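Hikham - Now Hiring: Robot Shift Partners and Line Leads (Packing & Kitting, Mutholm site)

Posted February 7, 2021
Full time and part time. On site, no remote. Start as soon as you can, last start date for this round is in August.

Quick version first. We pack and kit small housewares for online sellers. Mugs, racks, lids, countertop stuff, gift sets. 155 people on the floor across two shifts. Over the past year we moved part of the handling work to two-arm robot stations and it changed a lot of jobs here, mostly for people who used to stand and do the same reach all day. We need people who want to work next to the stations, teach them tasks, catch what they get wrong, and tell us when the whole idea is dumb for a given product. That last one comes up a lot.

Openings

8 Robot Shift Partners (days and evenings)
1 Line Lead, evenings
A few on-call packers for the fall. Ask.

What a Shift Partner does

- Set up the station at the start of shift. Mat down, items out, arms parked and checked, cables clear of the joints.
- Walk the arms through a task by hand till the motion is right, then watch it run.
- Write down misses. Dropped, tipped, wrong handle side, gripped too high, whatever. Short notes are fine. Notes in Thai, Vietnamese or Spanish are fine too, we get them translated.
- Stop the station when it needs stopping. You never need permission for this. You will not get in trouble for stopping a station, even if it was nothing.
- Pack by hand for part of every shift. About a third of your hours. The robots do not do tissue wrap, do not do tape, and are terrible with anything floppy.
- Swap out gripper fingers and pads (we show you how, takes one afternoon to learn)

What a Line Lead does

All of the above plus the schedule, breaks, the hand-off to the day crew, and the weekly sit-down with engineering where you bring the miss notes and they have to answer them. You report to Lertchai Yimyam, who runs the floor. Some lifting. Lots of talking.

What changed for people here, since everybody asks in the interview

Three positions on the old kitting line are gone. The people in them are not, two moved to stations and one went to receiving because she prefered it. No layoffs from the station program so far and the current agreement with the floor says none through the end of the year. We can't promise past that in a job ad and we won't try.

Pay did not go down for anybody who moved. Shift Partners get a dollar more an hour than hand packers. Some hand packers think that's unfair and they have a point, it's on the table for the next review.

Less bending. Less wrist trouble. More standing around watching, which some people hate. Two people asked to go back to full hand packing and they went back, same day. If you need to be moving every minute this may not be for you, apply for on-call packer instead.

The pace is different too. Stations are slower than a good packer. Much slower on some items. Nobody is timed against them and your numbers are not compared to theirs.

The station cameras point at the work surface. Recordings are used for training the arms, not for discipline, and that's written into the floor agreement. Ask for a copy at the interview, we'll print it.

You should have

- Steady attendance. Evenings run late.
- OK with lifting up to 70 pounds with a partner
- Patience. Real patience, you may watch the same mug go on the same peg all morning
- Enough English to read a safety sheet, or tell us and we'll get you one you can read
- No robot experience needed. None of our first group had any. One came from a bakery.

Nice to have: any machine shop, sewing or food line background. Comfortable on a tablet. Line Lead needs at least a year leading people somewhere, anywhere.

Pay and the rest

Shift Partner: hourly, paid every two weeks, evening bonus on top.
Line Lead: same base plus $1,620 a quarter lead pay.
Health plan after the first full month. Paid training, two weeks, all at full rate. Paid breaks. Boots and gloves on us. The bus stops at the Bunnag Street gate, parking is free but fills up fast.

Masks on at all times inside, stations are spaced out, and we take temperatures at the door. If you're sick stay home, you get paid.

How to apply

Come by the front office at the Mutholm site, weekdays, or send a resume or just a paragraph about yourself through the Cuvar hiring page. Search Hikham. No cover letter please. Thảo Hoàng reads every one and calls back within a week, usually sooner. If you miss the call just call back, she will not hold it agianst you.

Interview is short. Twenty minutes talking, then an hour on the floor with a crew so you can see if you can stand it. We pay for the hour. Wear closed shoes, tie long hair back, leave rings and bracelets at home. Practice items are everyday kitchen things, the mug tree mostly - pink mug, teal mug, on the pegs and off again, with the arms set up over the brown mat.

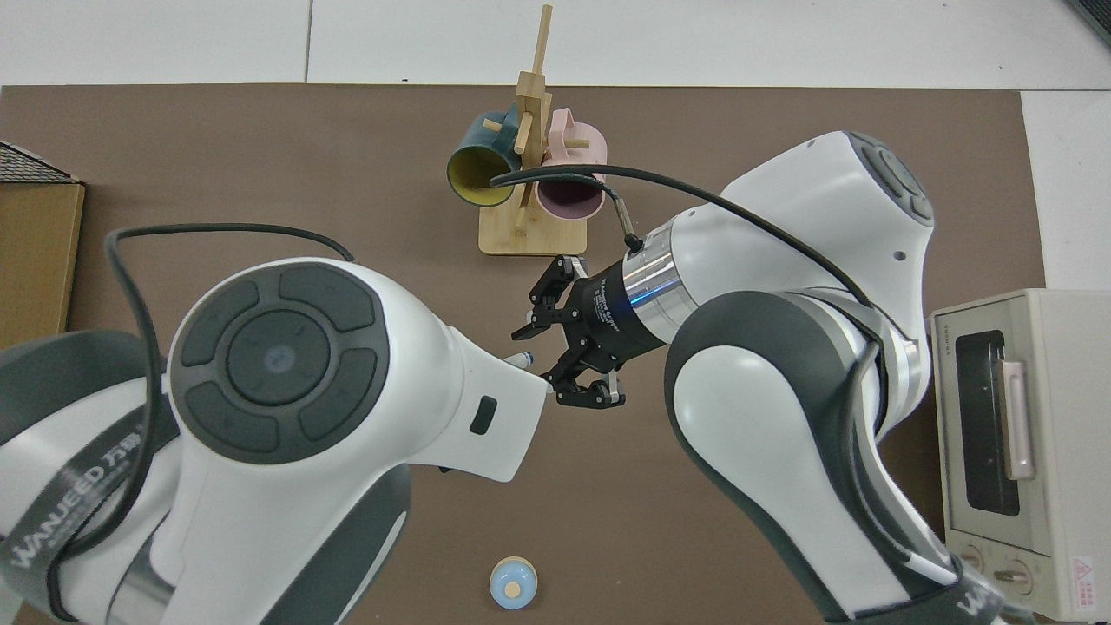

Bring a photo ID and a pen. If you have a friend who wants to apply too, come together, we can usually fit two people in on the same hour. Use the side door, the front one sticks.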